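Someone to look after a cell (part-time, Nadard workshop)

I run the cell we call Bagheri, and I need a hand with it from March. It's a two-armed robot plus the simulated flat it practises in, and the two have to be kept in step with each other. Move a gripper mount in the workshop and forget to move it in the model, and you'll spend a very long afternoon wondering why the arm keeps missing the door handle (yes, I've done it, more than once!).

Most of the week is set-up. You'd check the finger spacing, reset the wrist cameras, run the grasp tests in the model and note down anything that slips. The grasp tests are my favourite bit, and the log currently stands at 2,889 runs, 2,339 of them with notes I'd call readable. 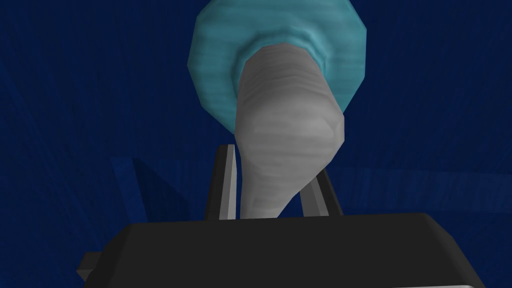
The rest is maintenance, and I won't pretend it's glamorous. Finger pads wear, cables work themselves loose at the wrist, and every so often a joint needs its zero setting again. There's a checklist of 7 items for the start of each shift and I'm quite strict about it. You don't need a degree! I'd much sooner have somebody who has stripped down a washing machine and got it back together, and who writes things down as they go. A bit of Python would help, but I can teach you enough of that.

We test on doors, drawers and taps, in a layout that came over from the Drirnumitz project, and you'd be changing that layout with me whenever the people at Wustus ask for something new. 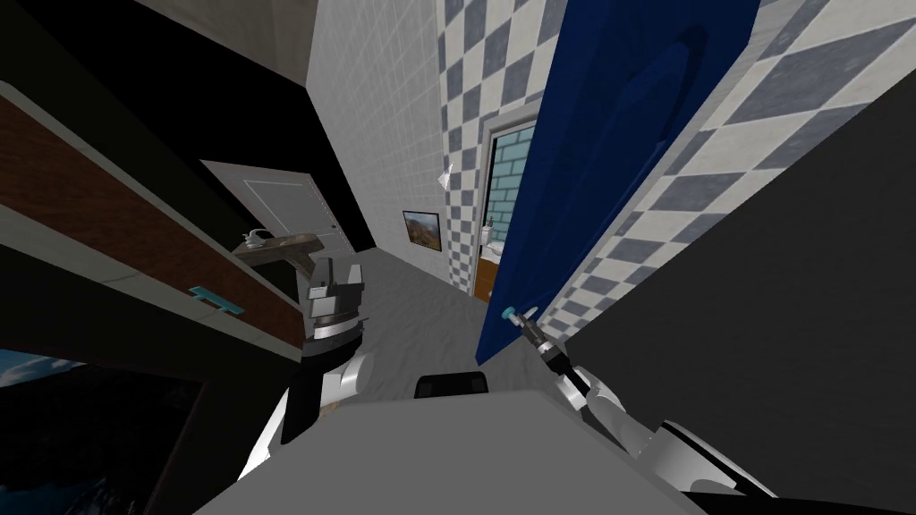 The last person in the job told me the handles took up more of their time than everything else together, and that whoever comes next should learn to set the gripping force by hand before touching the automatic routine. I'd go along with that, and we'll do it in your first two weeks.

It's 2 days a week to begin with, and you can choose which. Send me a page about something you've mended, with your phone number, by 10 February 2022.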